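**Small plastic drawer cabinets in shared rooms – request for comment on draft guidance**

Forum: Furnishings and Storage / Pralthorpe Residents' Board

**pralthorpe_furnishings** wrote:

The furnishings group is revising the guidance on small storage units in the common rooms at Pralthorpe. The present text dates from March and covers shelving only. It says nothing on the low plastic cabinets that have since been placed in several rooms, usually on or beside a rug, and used for blocks, game pieces and craft supplies.

The draft reads as follows:

1. Each cabinet is to stand on a level surface. Where a rug is present, the whole base should rest either on the rug or off it.
2. Drawers are to be emptied before the cabinet is moved.
3. Items are not to be stored on top of the cabinet overnight.
4. Loose pieces on the rug are to be returned to the drawer at the end of each session.

Comments are invited on all four points. The text will be posted in its final form after 22 August 2025.

**eastwing_desk** wrote:

The east wing supports points 1 and 2. We would ask that point 3 be reconsidered. The lid is the only flat surface in our room at a height that suits seated users, and we regularly leave a few large blocks there between sessions. No damage to any lid has been reported to this desk.

We also note that the draft does not mention drawer depth. The drawers in our two Okeo cabinets are shallow, and a block of the larger size will prevent the drawer from closing. In practice the large blocks must go on top or be kept elsewhere.

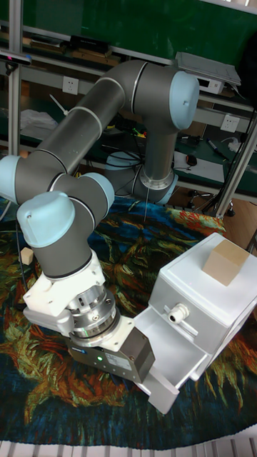
**Hapeta_Room_Lead** wrote:

The Hapeta room does not agree with the position taken by the east wing. A lid is not a shelf. When a drawer is pulled sharply the whole cabinet shifts, and whatever is on the lid goes with it. We had this happen with a tray of beads and spent the remainder of the session collecting them. We accept that a single wooden block is a lesser matter, but the rule should be the same in every room.

On drawer depth we have no objection to a further sentence. We suggest: "Pieces too large for the drawer are to be kept in a lidded box beside the cabinet."

**quiet_corner_48** wrote:

May I raise the question of rugs? Our patterned rug is a good one, and residents are fond of it, but small pieces of wood are difficult to find on it in the evening. At the last stock check our set of 70 small cubes was short by several, and two of these were later found under the rug's edge.

I would prefer a plain mat under the play area. If the rug is to stay, point 4 should require that the rug be checked by hand as well as by eye.

**eastwing_desk** wrote:

We would not support the replacement of rugs. A plain mat was tried in the east wing and was removed at the request of those who sit on the floor. The rug is warmer and does not slide. Checking by hand is acceptable to us.

In reply to the Hapeta room: we recognize the concern about beads. Would the group accept a distinction between loose small items, which would be barred from the lid at all times, and single large items, which would be allowed?

**stores_and_supply** wrote:

A point of information. The stores hold 34 spare lidded boxes of the Gelton pattern, and these may be requested in the usual way. Please measure the space next to the cabinet first – the box requires clearance on the side where the drawer opens, and two rooms have already returned boxes that blocked the drawer.

Stores would also welcome a line on handles. Several have worked loose. They should be tightened by hand only, as the plastic around the fitting will crack if a tool is used with force.

**Hapeta_Room_Lead** wrote:

The Hapeta room could accept the distinction proposed by the east wing, provided that nothing at all is left on the lid while a drawer is being opened. We remain of the view that the original wording was simpler and would have been easier to post on a wall.

**quiet_corner_48** wrote:

I can accept the rug remaining, with the check by hand. I maintain that a plain surface would serve better, and ask that this be recorded.

**pralthorpe_furnishings** wrote:

The group thanks all who have replied. The following changes have been entered in the draft:

- Point 3: Small loose items are not to be placed on the lid. A single large item may remain there but must be taken down before the drawer is opened.
- Point 4: The rug is to be checked by eye and by hand, including under the edges.
- Point 5 (new): Pieces too large for the drawer may be kept in a lidded box, placed clear of the drawer.
- Point 6 (new): Loose handles are to be tightened by hand only.

The preference for plain mats has been recorded. Further remarks on point 5 may be added to this thread, with the width of the space available in the room concerned.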